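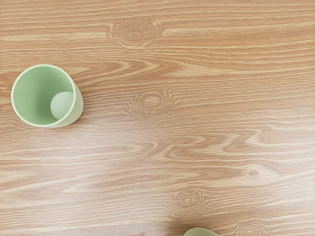 A green cup on a wood-grain tabletop.

Mergers and Acquisitions for Beginners
Handout for Session 3: What happens between the first phone call and the vote

Welcome back, everyone. Last time we got as far as why one company might want to buy another, and a good many of you stayed behind to ask what the two sides do all day once they have agreed to talk. So I've moved things up a little, and we'll spend this session on the middle of a deal, the long stretch that rarely makes the papers.

Our running case is the one in your reading packet. Bemetti, a regional lender, wants to join with Zardale, which is smaller but has a very healthy deposit base. Please have the packet open as we go, especially the balance sheets at the back (the print is small, I know, and I'm sorry about that).

1. The quiet stage
The two boards sign a confidentiality agreement and trade a limited set of figures. Each side usually hires its own adviser. In our case Bemetti goes to Direro and Zardale goes to McIntyre. Ask yourself how each adviser gets paid. If most of the fee arrives only when the deal closes, what does that do to the advice? Keep that question in your pocket, we'll want it again in Session 7.

2. Due diligence
This is the reading stage, and there is an awful lot of reading. With banks, the loan book comes first. Buyers want to know which loans are being repaid on time, which have been quietly extended, and how much of the lending sits with a handful of big borrowers. After that come leases, staff contracts, computer systems and any lawsuits hanging around.

3. The exchange ratio
Bemetti is paying in shares, so the two sides have to settle how many new Bemetti shares each Zardale shareholder gets. Suppose Zardale trades at $9 and Bemetti offers 2 of its own shares, priced at $7, for every 3 of Zardale's. Work out what one Zardale share is worth under that offer, and then tell me whether you'd vote for it! Do this by hand before you reach for a spreadsheet.

4. Approvals
Shareholders vote, and the regulator takes its own look at capital and competition. Either one can stop the deal, even very late.

For next time
Read the Direro letter in the packet and mark every sentence where the adviser limits its own responsibility. Bring your exchange ratio work too, crossings-out and all.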